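Why did the robot stop?
A safety story for young readers

Published by the Koltico Centre for Young Engineers, 27/10/2026

Robots are used in many places to lift, carry and sort. Most of the time they do this safely. Sometimes something goes wrong, and the people in charge must find out why. This page tells you about a fault in Catow, a robot arm that practises putting drinks bottles on a tray.

What happened?
In June, Catow was given a full bottle to pick up. It closed its gripper and began to lift. The bottle slid out, fell on its side and rolled off the table. Nobody was hurt, because visitors must always stand behind the yellow line. The arm should have stopped at once. Instead, it carried on to the tray and opened its gripper, as if the bottle were still there.

Why are bottles difficult?
A plastic bottle is smooth and round. If it is squeezed too gently, it slips. If it is squeezed too hard, the sides bend and the cap may burst off. Fizzy drinks need special care, as shaking them makes the pressure inside rise. A bottle lying down can also roll when it is touched.
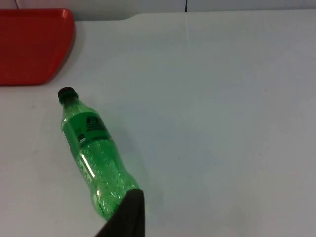
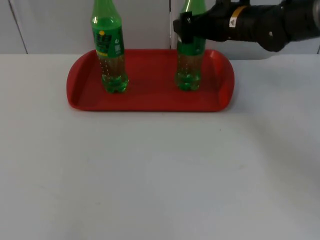
Bottle work at the Centre. First picture: a bottle on its side, with part of the gripper close to it. Second picture: the arm holding one of two bottles on the red tray.

What was the fault?
Catow has a touch sensor, which works a little like the skin on your fingertips. It tells the computer how hard the gripper is pressing. Our engineer, Rodrigo Collado, tested the sensor 200 times. In 20 of those tests it sent its message too late. A wire inside had become loose, so the computer believed that the gripper was still holding something.

How was it put right?
The wire was replaced and fixed firmly in place. The computer program, called Silex, was changed as well. It now checks the sensor before each movement. If the message is late, the arm stops and a light comes on. Catow then completed 400 lifts under supervision before visitors were allowed back.

Rules for visitors
Stay behind the yellow line, even when the robot is still.
Never reach for something a robot has dropped.
If you see something fall, tell an adult straight away.
The red button stops the arm. Any visitor may press it if someone is in danger.

Words to know
Fault: a problem that stops a machine from working as it should.
Gripper: the part of a robot that holds things.
Sensor: a part that measures something, such as touch, light or heat.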